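Blog > Family > Hand-me-downs

Ok quick one, I have until the dryer buzzes. The big sort is finally happening. Every bag out of the hall closet, all of it up on the table, no more "I'll do it in spring." It is spring. It was spring last year too.

Started at 6 am with coffee and good intentions. By 8 I had a keep pile, a give pile and a pile I'm not ready to talk about. Tiny socks do something to me.

Rule this time - if it hasn't fit anyone in the house since we left Plandport, it goes. That was the deal. I've broken it twice already, once for a sweater with a hole in it. 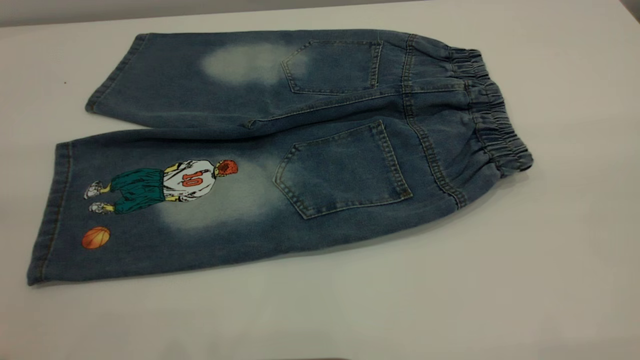
The thing with kids' clothes is they get outgrown way before they wear out. Mine live in one pair of pants for weeks, refuse everthing else, then one morning the ankles are showing and we're done. So why was I paying full price in Drunard for so long? Habit I guess. And the parking is easy.

Now it's the swap at the old school hall. Building says 1806 over the door and I beleive it, the heating is from the same year. 2 bucks to get in, take what you can carry. Last time there were almost 100 people in there and one working bathroom. Still worth it. Came home with snow boots, a raincoat and a puzzle I didn't need.

If you're going, go early, bring your own bags, and check the zippers before you fall in love. Elastic waists if your kid is under five. Trust me on the elastic. Buttons at a gas station restroom, never again.

Still to do: coats, swimsuits, the box marked MISC that has moved house with us and never been opened. Might be cables.

Dryer's buzzing. More later, maybe with a label maker.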